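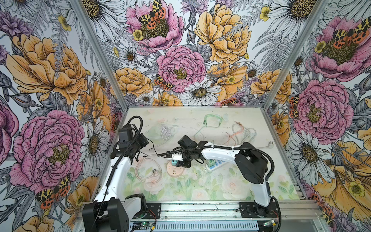

Home | News | Courts | Public Safety | Jobs | Contact

Crime and Courts Reporter, Nellitz County

The Aravena Courier is looking for a full-time reporter to cover police, fire and the county courts. Our last crime reporter moved to the statehouse desk in July after a good long run with us, and we would like to find someone who will settle in, get to know people and care about this place the way our readers do.

We are a small newsroom (14 of us, counting the two photographers and the sports desk, who are very good company on election nights), and we cover the city of Aravena plus the towns of Irner and Dradel. That means a lot of driving, and a lot of ground that no other paper or station gets to on a regular basis. Most mornings you would start with the overnight logs from the sheriff's office, make your calls, and have a couple of briefs online before ten. After that the day depends on the docket. You may be in a courtroom for a sentencing, or out on a county road talking with deputies, or at your desk for hours with a stack of court filings and a highlighter.

We should say plainly that some of this work is sad. You will talk to families on the worst day of their lives, and we want a person who can do that gently, who can take no for an answer at the front door, and who will call back a week later because they said they would. We don't run mug shots for misdemeanors, and when we report an arrest we follow the case to the end, including when charges are dropped. If you have strong feelings about that sort of thing, you'll fit right in, and we'd love to hear them.

What we're hoping for:

- Two years or more of reporting, at a daily, a weekly, a radio station or a good college paper
- Clean, quick copy, and a habit of checking how names are spelled
- Some experience reading court records, or a real willingness to learn (our editor will happily sit down with you and a few old case files)
- A driver's license and a car you trust in winter
- Spanish is a big plus, especially for coverage in Dradel

The hours are mostly daytime, with one weekend shift in every four and an on-call phone that the reporters pass around. We offer health and dental coverage, mileage, a retirement plan with a small match, and 17 days of paid leave in your first year. Salary depends on experience, and we'll talk numbers with you in the first phone call so that you don't waste your time or ours.

To apply, please send a resume, five clips and a letter to Josefina Iturra, managing editor, by Oct 5, 2020. At least one clip should be a breaking story you wrote on deadline, even if it's a little rough around the edges. In the letter, tell her about a story you got wrong, or almost got wrong, and what you did next. She reads every letter herself and answers all of them, though it may take her a couple of weeks if a trial is on.

If you aren't sure whether you have enough experience, please write anyway. Two of our current reporters thought they didn't.

Related items
Part-time copy editor, evenings
Nellitz County jury selection: how it works
Irner fire department adds a second ambulance
Freelance photographers wanted for Dradel and Irner
How to request a police report in Aravena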